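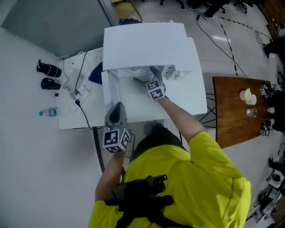

## Landry repair room opens to the public on Thursdays

3 September 2026

The repair room on the ground floor of the Landry building is now open one evening a week to anyone with a household or office machine that has stopped working. The first public session is tonight at 6.

Until now the room was used only by tenants of the building. Nathalie Girard, who manages the bookings, said requests from neighbors had been coming in since February, most of them for printers and small kitchen appliances.

"People bring in a machine with a jammed tray or a door that won't close, and they've already priced a new one," Girard said. "A lot of the time it needs to be opened up and cleaned."

Large white goods such as washers and stoves will not be accepted. Anything brought in has to fit on one of the work tables and be carried in by its owner. Visitors should bring the power cord and, if they still have it, the manual. Ink and toner cartridges should be taken out and left at home.

Yvette Lapointe and Jaxon Zacharias will run the tables for the fall. Owners are expected to stay with their machine while it is being worked on, and to do some of the work themselves if they are able to. Cups are provided and there is coffee.

Sessions last until 9 p.m. There is no charge for labor, but parts have to be paid for. Landry set aside $1,318 for tools and spare fuses, and plans to review the costs at the end of the year.

The room can take 30 people. Places can be booked at the front desk, and walk-ins will be seen if there is a free table. Use the side entrance after 5:30, when the main doors are locked.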